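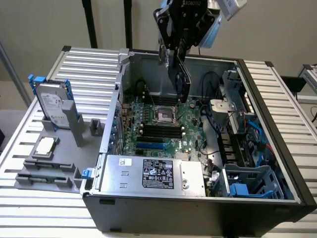 Desktop memory: what changes on Saturday

The Clalden office finishes its move to the new inventory software on Saturday. The Pinto database will be read-only from 6 a.m. and stays that way until the record count on the new server matches the old one, which stands at 3497. Time sheets and mail are not affected.

Most of the questions sent in so far concern memory upgrades. The rules are as follows. Desktops used for drawing work get four modules of the same size and speed. Desktops used for mail and order entry keep what they have. Mixed sets are no longer approved, even where the machine starts normally with them -- the board will run every module at the speed of the slowest one, and faults in a mixed set take longer to trace.

Before a request goes in, check the free memory figure at a busy time of day with the usual programs open. A reading taken first thing in the morning says very little. If the machine slows down only when large drawings are opened from the Plemitz share, the network is the more likely cause, and the request should go to the network queue.

Orders up to $400 can be signed by a team lead. Anything above that goes to Sudheer Alva, who also holds the list of approved part numbers. Delivery from Stalov takes 3 working days for stocked parts.

Old modules are returned in antistatic bags, one to a bag, with the asset number of the desktop written on the label. Loose modules in envelopes will be scrapped untested.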